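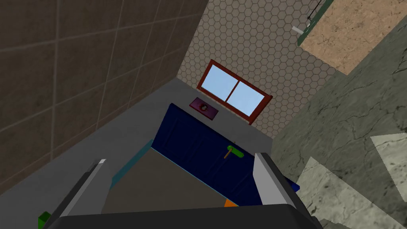 I have been meaning to write about the bathroom since February, and every time I sit down to do it I end up cleaning something instead. So tonight I have a cup of tea, the dishwasher is running, and I am going to get it all out before I lose my nerve and go scrub the tub.

When we bought the house on Kasprzak Street, the upstairs bathroom was the room I apologized for. You know how you walk friends through a new place and start talking faster when you get to a certain door? That was me. The vanity was 30 inches wide with one drawer that stuck, and the floor had a soft spot by the tub that my mother found with her foot on her very first visit (she did not keep it to herself, bless her).

We got three quotes. One was so high I laughed on the phone and then had to pretend I was coughing. In the end we went with Hazel Dvorak, who had redone my friend Esperanza Tillman's kitchen and who answers her own phone, even at dinnertime. I cannot tell you how much that mattered to me by the second week.

The big splurge was the vanity. It cost $1799 before tax, and I went back and forth over that number for a month. I made lists. I measured the old one again, as if it might have grown. My husband finally said he would be happy to brush his teeth over a bucket if it meant we could talk about something else at supper, so I ordered it the next morning - and then fretted until the truck came.

What I wish I had thought about sooner was storage. We had 60 towels between the hall closet and the basement. Sixty! There are two of us. Some of them came from my college apartment and had gone the texture of toast. I kept the good ones, gave a big stack to the animal shelter, and cried a little over a beach towel with a faded pelican on it, which I kept too.

Next up is the light over the mirror. Hazel says any weekend is fine, and I have it narrowed down to four, or maybe five if you count the one with the pull chain. Esperanza is voting for the pull chain.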